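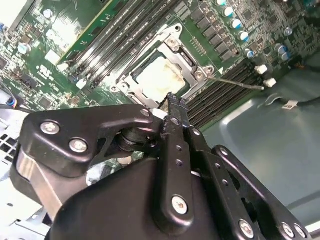

Gaspard Leblanc objects that a force limit is pointless if the arm has already been taught the right position. A taught position is only right for the board it was taught on. Boards sit differently from one chassis to the next, and the standoffs are not all the same height. Keep the limit on for every move near a socket, including moves you have run many times.

Unit 6: Working inside an open chassis

Read these rules before the Tuesday lab. They apply to all arms in the room.

Before the arm moves

Unplug the chassis and hold the power button down to drain it. Clip the ground strap to bare metal, not to a painted panel. Check that the stop button is within reach of the person at the console. One person gives commands. The other watches the fingers and says "stop" out loud if anything looks wrong.

Near the CPU socket

Approach from above at the slow setting. Do not drag the fingers across the board. Old thermal paste on a processor must be cleaned off before new paste goes on, and this is done by hand with the arm parked. Do not use a memory slot, a capacitor or the socket lever as a resting point for the gripper.

Set the grip to the lowest value that holds the part. If the part slips, open, back away and start again. Do not raise the grip while the fingers are closed on it.

Near metal panels and bars
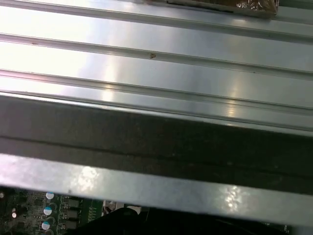

Fig. 2. Ribbed metal and a flat bar, with part of the circuit board beyond.

Bright metal can fool the vision software. Glare on a ridge may be read as an edge, and a bar can hide the parts behind it. Move the lamp or change the approach angle before you trust a detected position.

Plan the way out as well as the way in. The wrist is wider than the fingers and usually hits first.

After the run

Park the arm, then write the grip setting and any contact with the board in the log. Report contact even when you can find no mark. Logs go to Lovely Tan by the end of the lab.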